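The one with the accordion player

I've watched this film three times since November and I'm still humming the waltz, so you're getting a whole post about it.

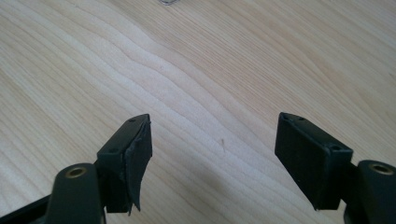 What it's about (sort of)

Brarnedby is a dance film, but a small, slow one. Garnet Lévesque plays a retired accordionist who goes back to the village hall where he used to play every summer, and finds that the dances have carried on without him, with a record player in his old chair. Piroska Simon runs the evenings now. She doesn't want him back. He doesn't ask! They spend most of the first hour being terribly polite to each other over coffee, and I could have watched another hour of that quite happily.

The waltz

My favourite bit comes 37 minutes in. The power goes off in the middle of a polka, everyone stands about in the dark grumbling, and then you hear the accordion start up from somewhere near the coats. It's one long shot, four minutes of it, and the camera just wanders between the couples (some of them very good, some of them treading on each other). The tune is called Skindik and I've been trying to pick it out on the piano ever since, badly. The left hand is easy enough but there's an odd little skip in the second part that I keep falling over.

Purists might grumble that it's played far too slowly for proper dancing. My aunt certainly did, all the way through, and she did dance for years so I suppose she'd know. I love it slow.

If you want to see it

It's on again at the Chaiyaporn, the late showing, starting at half past nine. Get there early if you like the balcony. There's a short before it called Forkov, all puppets and brass band, which I didn't get on with at all, but the couple behind me laughed from start to finish.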